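Perguntas frequentes - Torneio de Póquer Droleck, etapa de Mundcombe

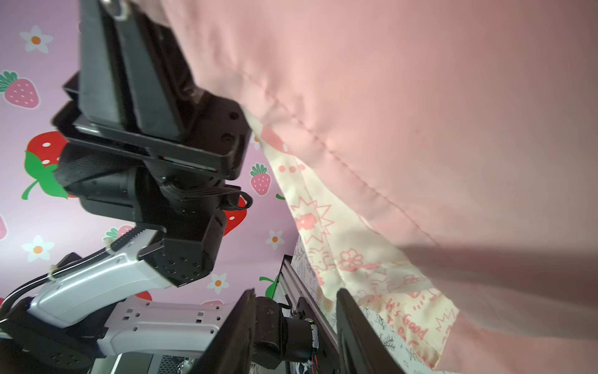 Tecido cor-de-rosa com costura diagonal e, por baixo, tecido creme com desenhos.

Qual é o formato?
No-limit hold'em, mesas de nove lugares. Cada jogador recebe 2414 pontos em fichas.

Quantos lugares existem?
O limite é de 70 inscritos. As inscrições seguintes passam para a lista de espera, por ordem de pagamento.

Quanto duram os níveis?
22 minutos, com pausa no fim de cada quarto nível. O ante do big blind entra no nível cinco.

Posso reentrar?
Sim, uma vez, até ao fim do nível seis. A reentrada dá direito à mesma quantidade de fichas e a novo sorteio de lugar.

O que acontece se chegar atrasado?
As fichas ficam na mesa e pagam blinds e antes. O registo tardio fecha com o período de reentrada.

Como funciona a ficha de 1000?
É introduzida na primeira troca (color up). As fichas sobrantes são resolvidas por corrida - nenhum jogador é eliminado nesta operação.

A etapa conta para a classificação Undwood?
Conta. Os pontos são lançados após validação dos resultados no sistema Ansah.

Posso cancelar?
Até à véspera, com reembolso integral. Depois disso, a inscrição transita para a etapa de junho.

Última atualização: 2 de dezembro de 2023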